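Marmont Brings the Grivano Range of Gray Interior Paints to Its Basascombe Showroom

Four new shades, two can sizes, and a color advice desk for people who paint their own home

BASASCOMBE, February 1, 2026 – Marmont, the maker of interior paints, announces today the start of sales of Grivano, a range of four gray wall paints for living rooms, kitchens, bedrooms and halls. The range is on sale from today at the Marmont showroom in Basascombe and will arrive at partner stores during the spring.

Grivano was prepared together with the color studio Sangkhawat, which has worked with Marmont before on wood stains and on the paints for outdoor doors. For this range the studio was asked to solve a simple complaint that our store employees hear very often: the customer chooses a gray from a small card, paints the whole room, and in the evening the wall looks blue, or green, or even a little pink.

A survey behind the range

In December, Marmont sent a questionnaire to customers who had bought gray paint from us in the past, and received 1,754 completed answers. The most frequent wish was for a gray that stays calm under warm lamps. Many customers also wrote that they do not want to compare dozens of nearly equal cards. They would like to see a few shades, well explained, and to go home with a decision.

The second part of the questionnaire was about what already stands in the room. Here the answers were very different from each other. Stone counters, beige textiles, metal kitchen items, old wooden floors and white doors were all mentioned, and many people have all of these in one apartment. The studio therefore looked at each shade beside other materials, and also on the wall alone.

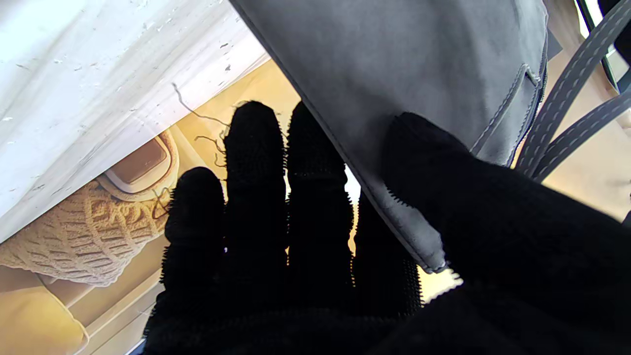

The four shades

Grivano Mist is the lightest of the range. It is close to white and is recommended for small rooms and for ceilings when the walls are a darker gray. It has a small amount of yellow pigment, so it does not look cold in a room with windows to the north.

Grivano Felt is a medium gray with a very matte surface. It was the favorite of the showroom team during the preparation. It works well in bedrooms and in rooms with many textiles, and we do not recommend it behind a stove or a sink, where the wall must be washed often.

Grivano Vein takes its name from the soft lines in pale stone. It is a light gray with a little blue inside. On a large wall with daylight it looks fresh, and near a white counter it gives a gentle border without strong contrast.

Grivano Harbor is the darkest shade. One wall is usually enough. Two coats are necessary on a white wall, and a gray primer is advised on a wall that was red or orange before.

All four shades can be combined with each other. The instruction sheet, which is available in the showroom and comes with every can, shows which pairs the studio prefers and which pairs are more difficult. 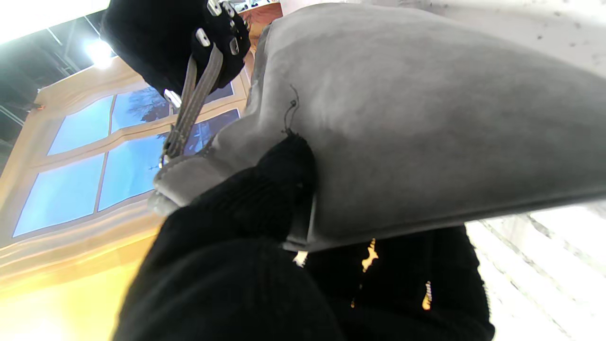
Gray seen close, with its lighter and darker patches.

How gray changes during the day

Gray is sensitive to its neighbors. A wall opposite a green garden will take some of the green, and a wall above a red carpet will take some of the red. The type of lamp is also important. Under a warm lamp, a gray with blue pigment can look dull, and a gray with brown pigment can become almost beige.

For this reason the Sangkhawat studio asks customers to paint a test board before they paint the wall. The board should be as large as possible and should receive two coats, because one coat shows the color of the board under it. When it is dry, please move the board to several places: next to the window, in the darkest corner, beside the sofa, and near the kitchen counter. Look at it in the morning and again after dinner with the lamps on. It is better to do this for several days, including one cloudy day.

The surface has also its influence. A matte wall spreads the light and hides small mistakes in the plaster. A wall with more shine gives back the light of the window and looks darker when you stand at the side. The same can be seen with the objects of the home, where a soft fabric and a piece of metal may both be called gray and still look very different next to each other.
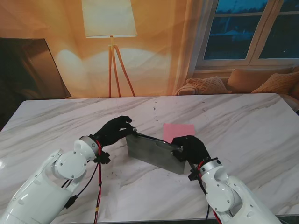 Gray metal on white marble with soft gray veins.

Preparation and use

The wall must be clean, dry and free of loose paint. Small holes should be filled and sanded, and the dust must be removed before the first coat. Grivano can be applied with a roller or a brush. We advise to start with the corners and edges and to continue with the roller while the edges are still wet, so there is no visible line between them.

Please stir the paint well before use, also in the middle of the work if there was a long pause. When more than one can is needed for the same room, mix the cans in a larger clean bucket. Leftover paint should be kept closed, in a place without frost, and can be used for small repairs.

Sizes and availability

Grivano is sold in two sizes, a small can for test boards and repairs and a 5-liter can for walls. Both sizes are available in all four shades. Prices for partner stores are listed in the trade catalog, which can be requested from the sales office in Basascombe.

Color advice in Basascombe

With the start of the range, the Basascombe showroom opens a color advice desk. Visitors are welcome to bring a cushion cover, a tile, a piece of flooring or any other thing from their room and to compare it with large painted boards in daylight and in lamp light. The advice is free of charge and there is no duty to buy. An appointment is not necessary, but for a complete apartment we ask visitors to reserve a time in advance.

Partner stores that wish to have their own set of painted boards can order it together with the first delivery.

About Marmont

Marmont makes paints and stains for the interior and exterior of homes. Its showroom and sales office are in Basascombe.

About Sangkhawat

Sangkhawat is a color studio which develops shades and color cards for makers of paint, tile and home textiles.

Press contact

Marmont Press Office, Basascombe
Printed color cards and sample boards are available to editors on request.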